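5. Die Galerie einrichten

Jetzt kommt der schönste Teil! Plaketti ist installiert, der Drucker ist verbunden, und ab hier geht es um Ihre Bilder. Mit dem Modul Galerie legen Sie für jedes gerahmte Foto im Haus eine Karte an, hängen Namen, Orte und Jahreszahlen daran und drucken am Ende ein kleines Etikett für die Rückseite. Wer schon einmal vor einem Familienbild stand und nicht mehr wusste, wer der Herr ganz links ist, wird dieses Modul schnell lieb gewinnen.

Stand dieses Kapitels: 28.3.18. Gilt für Plaketti ab Version 2.

5.1 Was Sie brauchen

Etikettenrolle Grastwood, matt, säurefrei (liegt dem Startpaket bei)
einen weichen Bleistift
ein trockenes, fusselfreies Tuch
ein Telefon oder Tablet mit der Plaketti-App
etwas Zeit, denn man bleibt beim Blättern unweigerlich hängen

Achtung: Verwenden Sie keine glänzenden Etiketten aus dem Bürobedarf. Deren Kleber kann durch dünne Rückwände wandern und nach Jahren als gelblicher Fleck auf dem Foto auftauchen.

5.2 Eine neue Sammlung anlegen

1. Öffnen Sie die App und tippen Sie auf Sammlungen, dann auf das Pluszeichen.

2. Geben Sie der Sammlung einen Namen. Er darf höchstens 28 Zeichen lang sein, sonst wird er auf dem Etikett abgeschnitten. »Flur oben« oder »Oma Andville« funktionieren wunderbar, »Alle Bilder aus dem Nachlass in Andville« leider nicht.

3. Wählen Sie ein Kartenformat. Für den Anfang empfehlen wir Standard. Das Format Archiv bringt zusätzliche Felder für Abzug, Papier und Fotograf mit und macht richtig Spaß, wenn man die Angaben auch hat.

4. Tippen Sie auf Sichern. Die Sammlung erscheint sofort in der Übersicht.

Hinweis: Sie können eine Sammlung später umbenennen. Bereits gedruckte Etiketten bleiben trotzdem gültig - der Code darauf verweist auf die Karte und hat mit dem Namen nichts zu tun.

5.3 Datieren, auch wenn das Datum fehlt

Bei alten Bildern ist das genaue Datum die große Ausnahme. Plaketti kommt damit gut zurecht. Im Feld Zeit können Sie ein Jahr eintragen (1976), einen Monat (März 1976) oder nur ein Jahrzehnt. Ist die Angabe geraten, schalten Sie den Regler Unsicher ein. Auf dem Etikett steht dann ein kleines Fragezeichen hinter der Zahl, und Ihre Enkel werden es Ihnen danken!

Steht auf der Rückseite des Abzugs etwas Handschriftliches, tippen Sie es bitte genau so ab, mit allen Fehlern und Abkürzungen. Das Feld heißt Wortlaut. Ihre eigene Deutung gehört in das Feld Notiz.

Achtung: Öffnen Sie einen alten Rahmen nur, wenn sich die Rückwand leicht lösen lässt. Klebt das Foto am Glas, lassen Sie alles, wie es ist, und fragen Sie in einer Restaurierungswerkstatt nach.

5.4 Standort festlegen und Karte verknüpfen

1. Stellen Sie das Bild an seinen endgültigen Platz. Ob es hängt oder einfach an der Wand lehnt, ist der App egal, beides lässt sich unter Aufstellung auswählen.

2. Prüfen Sie das Licht. Direkte Mittagssonne bleicht Farbabzüge erstaunlich schnell aus, Schwarz-Weiß-Abzüge sind etwas geduldiger.

3. Öffnen Sie die Karte und tippen Sie auf Standortfoto. Gehen Sie ein gutes Stück zurück, damit auch das Möbel und die Wand dahinter zu erkennen sind. Ein großes gerahmtes Foto, das hinten auf einem Holztisch an einer weißen Wand lehnt, findet man so auch nach einem Umzug sofort wieder.

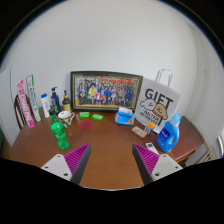
4. Tragen Sie den Raum ein und tippen Sie auf Verknüpfen. Erscheint das grüne Häkchen, gehören Karte und Standort zusammen.

5. Wiederholen Sie das für das nächste Bild. Mit Letzten Raum übernehmen geht es ab hier deutlich flotter.

5.5 Etikett drucken und anbringen

1. Wählen Sie in der Karte Drucken. Die Vorschau zeigt das Etikett in Originalgröße.

2. Wischen Sie die Rückwand des Rahmens trocken ab.

3. Kleben Sie das Etikett unten rechts auf die Rückwand, niemals auf den Abzug selbst.

4. Schreiben Sie die Kartennummer zusätzlich mit Bleistift daneben. Bleistift hält länger als jeder Thermodruck.

Bleibt der Druck blass, stellen Sie unter Drucker die Papiersorte auf Rathnayake Matt. Das Profil passt auch für die Grastwood-Rollen und liefert ein schönes, sattes Schwarz.

Weiter mit Kapitel 6: Sammlungen mit der Familie teilen.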